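연구노트 (공용 폴더 사본)
조직 내 사회자본·도덕적 개입 과제, 응답망 정리 및 부호화 회의
5월, 오전 9시 40분 시작

지난번에 못 끝낸 명단 대조부터 이어서 함. 조직 세 곳 중 Undgate와 Brodetti는 직원 명단 형식이 같아서 바로 붙었고, Kırmızıgül 쪽은 이름 표기 때문에 또 걸렸다. 점 없는 ı가 엑셀을 거치면서 i로 바뀐 행이 있고 안 바뀐 행이 있다. 같은 사람이 두 명으로 잡힌다. 소문자 변환을 먼저 하고 대조하면 더 나빠지니 원문 그대로 두고 별도 열에 표준 표기를 만들 것. 스크립트의 정리 단계 순서를 바꿨고 주석도 달아 두었다.

대조 후 남은 지목 관계는 1301건. 질문은 "업무상 옳고 그름이 애매할 때 누구에게 먼저 물어보는가"이고, 한 사람이 여러 명을 적을 수 있게 되어 있다. 이 중 양쪽이 모두 설문에 응답한 관계만 남기면 824건이다. 나머지는 지목은 되었는데 지목받은 쪽이 설문에 답하지 않은 경우. 밀도 계산은 824건으로만 하고, 내향 중심성(몇 명에게서 지목받는지)은 1301건으로도 따로 돌려 보기로 한다. 결과를 적을 때 어느 쪽 자료인지 꼭 쓸 것. 지난 중간보고 초안에서 표 제목에 이게 빠져 있어서 내가 쓴 표를 내가 못 알아봤다.

비응답자 처리에 대한 메모. 비응답자가 무작위로 빠진 것 같지 않다. Brodetti에서는 중간관리자 직급이 많이 빠졌는데 이 사람들이 자문 대상으로는 자주 지목된다. 응답자끼리의 관계만 남기면 중간관리자가 망에서 사라지고, 그 상태로 "동료 간 자문이 수평적이다"라고 쓰면 틀린 말이 될 가능성이 크다. 초안 3장의 해당 문단은 일단 빨간색으로 표시했다. 지우지는 않았음.

오전 10시 30분

도덕적 용기 척도. 번역본 문항 중 "상급자의 지시가 부당하다고 느낄 때 그 자리에서 말한다"가 계속 혼자 논다. 다른 문항과 상관이 낮고, 빼면 신뢰도가 올라간다. 그런데 내용상으로는 우리가 제일 보고 싶은 문항이다. 통계만 보고 빼는 건 찜찜하다. 면담 녹취를 다시 읽어 보니 "그 자리에서"라는 표현이 문제인 듯하다. 면담 대상자 여럿이 나중에 따로 찾아가서 말한다고 했고, 그걸 비겁한 일로 여기지 않았다. 오히려 회의 중에 말하는 쪽을 상대 체면을 생각하지 않는 행동으로 본다. 원척도를 만든 쪽은 공개적으로 말하는 것을 더 높은 단계로 놓았을 텐데, 우리 현장에서는 그 순서가 안 맞는다.

선택지로 적어 둔 것:
- 문항을 그대로 두고 하위 차원을 나눈다 (공개적 개입 / 사적 개입)
- 문항을 빼고 면담 자료로만 다룬다
- 다음 차수 조사에서 "그 자리에서"를 뺀 문항을 함께 넣어 비교한다

개인적으로는 셋째가 낫다고 생각하지만 다음 차수 설문지 길이가 이미 한도에 가깝다. 인구학적 문항 쪽에서 하나 줄여야 들어간다. 근속연수를 구간과 연도로 두 번 묻고 있으니 구간 문항을 빼면 된다.

차원을 나눌 경우의 문제도 써 둔다. 사적 개입에 해당하는 문항이 지금 너무 적어서 나눠 봐야 한쪽은 척도라고 부르기 어렵다. 요인분석은 세 조직을 합쳐서 돌렸을 때만 구조가 나오고, 조직별로 돌리면 Kırmızıgül에서는 전혀 다른 모양이 나온다. 표본이 작아서 그런지 정말로 다른지는 지금 자료로 말할 수 없다. 측정동일성 검정은 형태동일성 단계에서 멈춘 상태이고, 그러니 조직 간 평균 비교표는 본문에 싣지 않는다. 부록에도 싣지 않는 쪽으로.
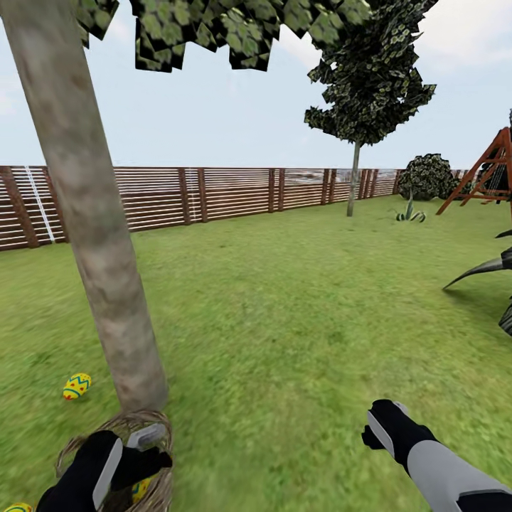
Danang Yusof는 문항을 빼는 데 반대라고 한다. 상관이 낮다는 것 자체가 조사 결과이고, 그걸 빼고 나면 척도가 깔끔해지는 대신 사람들이 언제 입을 여는지에 대해서는 아무 말도 할 수 없게 된다는 것이다. 그리고 문항을 빼기 전에 응답 분포부터 조직별로 그려 보라고 했다. 평균이 같아도 가운데 몰려 있는 것과 양쪽으로 갈린 것은 다르다고.

맞는 말이라 바로 그려 봤다. Undgate는 가운데로 몰려 있고 Brodetti는 양 끝이 높다. 평균표만 볼 때는 몰랐던 부분이다. Brodetti의 양 끝이 직급 차이인지 부서 차이인지는 교차표를 더 봐야 한다. 위에 쓴 중간관리자 비응답 문제와도 엮여 있어서 해석은 보류. 분포 그림은 결과 폴더에 넣었고 파일명 규칙은 전과 같다.

오전 11시 15분

면담 부호화. 부호자는 세 명 체제 유지. 각자 같은 녹취록을 따로 부호화한 뒤 맞춰 보았다. 크게 갈린 부호는 "충성"과 "신뢰"다. 예를 들어 아래 발언.

"부장님이 결정하신 건 이유가 있겠지 하고 따라갔어요. 예전에 저 힘들 때 챙겨 주신 분이라서요."

한 명은 충성, 한 명은 신뢰, 나는 호혜로 넣었다. 셋 다 근거는 댈 수 있다. 부호집 정의가 느슨한 게 원인이고 부호자 탓은 아니다. 정의를 이렇게 고치기로 했다.

신뢰: 상대의 판단이나 의도가 믿을 만하다는 진술. 과거의 도움에 대한 언급이 없어도 성립한다.
호혜: 과거에 받은 것 또는 앞으로 받을 것과 현재 행동을 연결하는 진술.
충성: 판단의 내용과 상관없이 그 사람 또는 조직 편에 선다는 진술.

위 발언은 앞 문장을 신뢰, 뒤 문장을 호혜로 나누어 부호화한다. 부호화 단위를 발언 전체에서 문장으로 바꾸게 되는 셈이라 이미 끝낸 녹취록도 다시 봐야 한다. 일이 늘어나지만 지금 안 하면 분석 단계에서 더 크게 늘어난다. 재부호화는 Undgate 녹취부터. 일치도는 새 단위로 다시 계산하고 예전 수치는 보고하지 않는다.

Ignacio Alarcón이 보내 준 의견도 여기 옮겨 둔다. "충성" 정의에서 사람에 대한 충성과 조직에 대한 충성을 한데 묶은 것이 걸린다고 함. 내부고발을 다룬 면담에서는 이 둘이 반대로 움직이는 경우가 나온다. 조직을 위해서 상사에 대해 말했다는 식이다. 이번에 하위 부호로 나눌지, 메모만 달고 나중에 나눌지. 일단 메모로 달되 메모 앞머리를 통일하기로 함. 사람 쪽은 "충-인", 조직 쪽은 "충-조". 나중에 검색으로 뽑을 수 있게.

덕목 부호(용기, 절제, 정직, 배려)는 이번에 손대지 않았다. 다만 "정직"이 너무 많이 붙는 경향이 있다. 면담 대상자가 자기 입으로 "솔직히 말하면"이라고 한 것까지 붙인 곳이 있는데 그건 말버릇이다. 빼 둘 것.

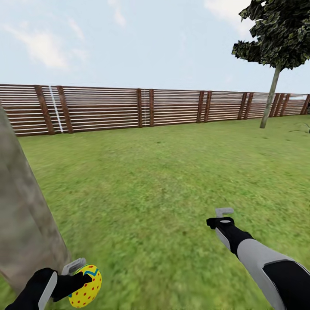
그림 2. 나무 판자 울타리가 있는 뒷마당과 옅은 하늘 (렌더링 화면)

점심 이후, 오후 1시 50분

윤리심의 관련. 면담 참여자에게 망 그림을 돌려주는 방식에 대해 다시 논의했다. 처음 계획은 조직별 익명 망 그림을 보여 주고 의견을 듣는 것이었는데, 점 크기를 내향 중심성에 비례하게 그리면 이름이 없어도 누구인지 안다. 규모가 작은 부서는 색깔만 넣어도 안다. 그래서 돌려주는 그림은 개인 점을 쓰지 않고 부서 단위로 묶은 것만 쓴다. 부서 안에 사람이 너무 적으면 인접 부서와 합친다. 합치는 기준을 조직 쪽에 미리 알려 주지는 않는다.

동의서에는 "관계 자료는 개인을 식별할 수 없는 형태로만 공유됩니다"라고 되어 있으니 이 방식이면 문구 수정은 필요 없다. 그래도 변경 사항이긴 하므로 심의 쪽에 문의 메일을 보내 두었다. 답이 오기 전에는 어느 조직에도 그림을 보내지 않는다. Kırmızıgül 담당자가 두 번 물어봤는데 같은 답을 했다.

관리자가 결과를 인사 자료로 쓰고 싶다고 하는 경우에 대한 대응 문구도 만들었다. 길게 설명하면 협상처럼 들려서 짧게. "연구 자료는 개인 평가에 사용할 수 없으며 개인 단위 자료는 제공하지 않습니다." 그 뒤는 동의서 해당 조항을 보내면 된다.

오후 3시

분석 모형 메모. 가설은 자문망이 촘촘한 부서일수록 윤리적 문제를 먼저 꺼내는 빈도가 높다는 것. 그런데 예비로 돌린 모형에서는 촘촘함의 효과가 부서 밖으로 나가는 연결이 있을 때만 보인다. 안으로만 촘촘한 부서는 오히려 문제를 꺼냈다는 응답이 낮은 편이다. 결속형과 연결형 사회자본 구분으로 설명하면 그럴듯하지만, 그럴듯하다는 게 걱정이다. 부서 수가 적고 한 부서가 결과를 끌고 갈 수 있다. 부서를 하나씩 빼면서 다시 돌려 볼 것. 계수 부호가 바뀌는 부서가 있으면 기록.

종속변수도 손볼 필요가 있다. "지난 반년 동안 윤리적 문제를 제기한 적이 있다"에 아니라고 답한 사람 중에는 제기할 일이 없었던 사람과 있었지만 안 한 사람이 섞여 있다. 앞 문항(그런 상황을 겪었는가)으로 걸러야 하는데, 걸러 내면 표본이 줄어서 다층모형이 불안정해진다. 걸러 낸 것과 안 걸러 낸 것을 나란히 보고하고 주 분석은 걸러 낸 쪽으로 한다. 사전에 적어 둔 분석계획에는 이 구분이 없었으므로 논문에 계획과 달라진 점으로 밝힌다.

자료 관리: 망 자료는 Dutine에 올린 것이 최종본이고 각자 노트북에 있는 사본은 지우기로 했다. 내 것은 지웠다. 이름과 식별번호 대응표는 Dutine에 올리지 않는다. 따로 암호를 건 저장장치에 있고 대출 기록을 쓴다. 오늘 정리 스크립트를 고치면서 출력 파일에 이름 열이 잠깐 살아 있었던 걸 발견해서 그 버전은 삭제하고 다시 돌렸다. 올리기 전이었다. 마지막 단계에 이름 열이 남아 있으면 멈추게 하는 검사를 넣었다.

남은 일
- Kırmızıgül 표기 열 확인, 의심 행은 수작업
- Brodetti 교차표 (직급, 부서)
- 부호집 새 판 배포, 이전 판에는 "폐기"라고 적기
- 부서 하나씩 뺀 모형
- 근속연수 구간 문항 삭제 후 설문지 길이 확인
- 심의 답신 오면 공용 폴더에 저장

Danang Yusof가 쓴 분포 그림용 코드는 축 범위가 조직마다 달라서 나란히 놓으면 오해하기 쉽다. 축을 고정해서 다시 뽑고 이전 그림은 덮어썼음. 오후 4시 20분 마침.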